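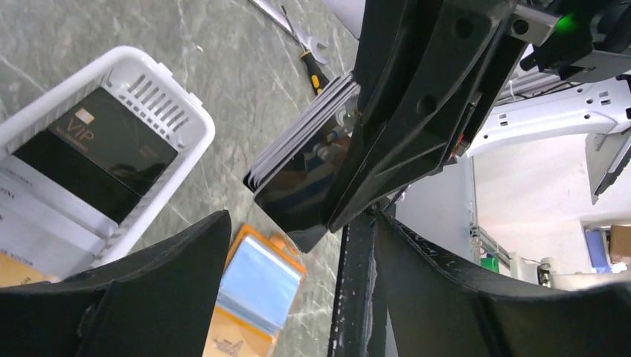

A black and gold VIP card in a white plastic basket.

I have never trusted a custard that comes out of a pouch, so I was probably the wrong person to send to the Varneck open day. My sister had two passes and a cold, and Kenditz is only an hour's drive, so off I went one gray morning in February.

Varneck makes custard powder, boxed pudding and a shelf-stable trifle I remember from my grandmother's pantry. The sign in the lobby says they fill 3,000 boxes an hour. The line was stopped when we walked past it and was still stopped when we walked back, so I'll have to take the sign's word for that.

Our guide was Lama Karaki, who works in product testing and was the best part of the day. She answered everything I asked except what "natural vanilla type flavor" means. She got as far as "well, it's a type" and then we moved along to the mixing room, which smelled wonderful, I will give them that. Warm sugar and a little bit of school cafeteria.

Then the tasting. We got 3 puddings in paper cups, one of them supposedly the original recipe. I don't believe it. The pudding I grew up on had a skin you could lift off with a spoon, and you fought your brother for it. What I ate was smooth all the way down and tasted mostly of sweet. When I asked about the skin, a man from marketing told me customers "don't miss it." Which customers? I miss it.

The new one is called Soretness. It's a butterscotch pudding with salt in it, and they are very proud of the salt. It was fine. I finished the cup. I wouldn't pay extra for it, and you do pay extra for it.

Lunch was a ham roll. At a pudding factory.

The shop at the end had the trifle kits stacked to the ceiling at "open day prices," and my grocery store has them for less. I bought one anyway because of the box, which still has the old lettering. I made it that night. The sponge fingers went to mush and the jelly layer took most of the evening to set, but the custard did get a skin on it, because I made it on the stove and left it alone.

Parking is free, and a long walk from the door.

Comments (3)

Nkosi says:
The skin is the whole point!! My mom used to put plastic wrap right on top to stop it and we all complained.

pieplate says:
Went last year and the line was stopped then too.

Dottie R. says:
Did you try the lemon? We only got two cups.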